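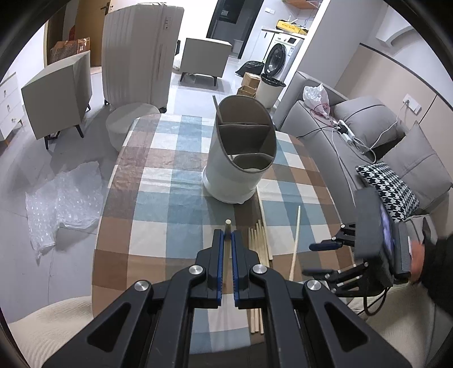
**Subject:** Re: [manip-eval] Takwood Calness kit – is the hand-held set worth the evaluation fee?

On 27 September 2024, Isla Harawira wrote:

> We have a quote from Takwood for the Calness hand-held set and need to give them an answer before the November budget closes. The sales sheet says almost nothing about how the grippers behave on thin parts. Our items are dowels, swabs, pens, and a few flat brackets.
>
> Specific questions:
>
> 1. Do the jaws stay parallel under load, or does the linkage splay?
> 2. Are the pads any good on round stock under pencil thickness?
> 3. How bad is the fatigue over a full session?
> 4. Is the export usable without their hosted service?
>
> Flynn mentioned that someone at Rutherford had one on evaluation. Replies on list please, there are at least two other groups here looking at the same quote.
>
> Isla

Isla, all,

That was us. We had the two-gripper set for 12 days and sent it back last week. I'll take the questions in order and then add some things you didn't ask.

**Setup**

Most of our time went into one task, picking wooden sticks off a table and standing them in a desktop organizer. The organizer is a white cylinder with a slanted open top and two dividers, so there are three compartments at different heights. The table had a checked cloth on it, wrinkled, and we left it wrinkled. We ran 20 episodes per operator per session, with both grippers live. Operators were me, Flynn Rewi and Vaughan Pryor. Vaughan is left-handed, see below.

**1. Parallelism**

Good under light load, acceptable under firm load. The linkage is symmetrical, two arms converging on the jaws, with round silver pivots at the joints. With a stick held upright between the pads I could not get visible splay by squeezing normally. Squeezing hard, with the stick right at the tips, the tips open very slightly before the base of the jaws does. You can feel the stick roll when this happens. Seating the part deeper between the pads removes it.

The outer pivots develop play before the inner ones. On the right-hand unit I had a small click by the end of the first week, and it did not get worse. Takwood support told us to nip up the pivot screws with the supplied driver and not to use threadlock. I did as told and the click came back two sessions later.

**2. Pads on thin round stock**

These are the best part of the kit. The ribbed blue pads hold a stick almost upright with very little trigger pressure, and the ribs run so that a round part settles into place if you approach it square. Approach at an angle and it may settle between the wrong pair of ribs, leaving you with a tilt you then carry all the way to the organizer. For the tall rear compartment that doesn't matter. For the low front one it does, and that is where most of our failed placements were.

Sticks lying in a bundle are a separate problem. The jaw tips are wide for separating one stick from a row of them. What worked was to go in at the stepped end of the bundle, close on the one that stuck out farthest, and drag it clear before lifting. Flynn got to the point of doing this in one motion. I did not. If your swabs come in loose piles, budget time for operators to learn it, or fan them out first and accept that your data will not include the hard case.

I have no data on flat brackets. Cameron Hoani tried some key blanks off hand and reported that they slid, but he was not logging and I would not lean on it.

Pad wear was not measurable over our loan period. Replacements are bonded in and Takwood sells them as a pair with the jaw, which I think is poor design for a consumable.

**3. Fatigue**

The trigger return spring is too strong. My hand was tired by episode 9 of a set and I am used to this class of device. The load is at the base of the thumb. Takwood lists a softer spring as an option – ask for it up front, it's a lead-time item and ours never arrived.

Cable routing adds to it. The cable leaves low on the body and loops under the device, and with two people or two hands working across a small table it catches on the table edge. We taped it to the forearm, sleeve on, after the first morning. Short cable ties on the strap would do the same.

Vaughan's notes on handedness: the bodies are nominally ambidextrous and the trigger is, but the menu button falls under the wrong thumb. He triggered the pause screen 7 times in one session. Firmware has no lockout for it.

**4. Export**

Usable offline, with work. Each session writes a folder per device containing video, pose, jaw width and a clock file. You do not need an account to read it. You do need their desktop tool once, to align the two devices against each other, and that tool wants a license file, which comes with purchase and with evaluation units. After alignment everything can be read with ordinary libraries. Orvokki Keskinen wrote a short reader for us and has said she'll share it with anyone here who asks.

Problems we hit:

- Jaw width is logged in device units. The conversion is in the calibration file and not in the manual.
- If one device is started before the other has finished its startup check, the clock file for the second is written with a wrong offset. No warning is shown. We lost a session to this.
- Pose dropped out when an operator leaned in close over the organizer. Recovery was fast but there is a jump in the track. Flagged segments are marked in the log, and filtering on that flag was enough for us.

**Things not asked**

*Room.* We ran in a furnished apartment unit at Ernesstead, sofa on one side, laundry area in the back, glossy tile, bags and boxes on the floor. I expected the tile to upset tracking and could find no effect. The wide lens takes in a great deal of the room behind the table, so if you have restrictions on what may be recorded, clear the room or plan on masking. The corners of the image are dark with this lens and we cropped them in processing.

*Second gripper in view.* With two devices on one table, each will regularly see the other, including fingers, screen housing and the operator's hand. Takwood's documentation treats this as normal. Our training people at Calness House (no relation to the product, we checked) wanted it kept. Decide before you collect, as it changes where you seat people.

*Finger color.* Our two devices did not have matching fingers. One had the blue pads, the other had dark jaws with a navy one among them. Support said both are current stock. I saw a difference in how quickly people lined up on a stick, in favor of the blue pads, but that is an impression from watching. Ask for a matched pair if it matters to you.

*Support.* Replies came within the working day. Two of the answers were copied out of the manual. One was from an engineer and was very good.

**Fee**

I would pay the evaluation fee and I would not buy on the sales sheet alone. For dowels, swabs and pens the grip is better than the other hand-held units we have had in. The spring and the clock offset are both things you should get in writing before a purchase order goes out. We have asked for a revised quote with the soft spring included and will hold off until it shows up.

If you do take the loan, run a start-order test first. Start device A and wait for the check to finish, start B, record a clap in view of both, export, and compare. Then do it again with the order reversed. It takes less time than finding out from the data.

Raw logs from our sessions are on the Rutherford share under `calness-eval`. Ask Flynn for access, I'm out until the middle of next week. The key blank attempts are not in there.

Regards,
Rutherford bench group

> \[manip-eval\] list – plain text or Markdown, trim your quotes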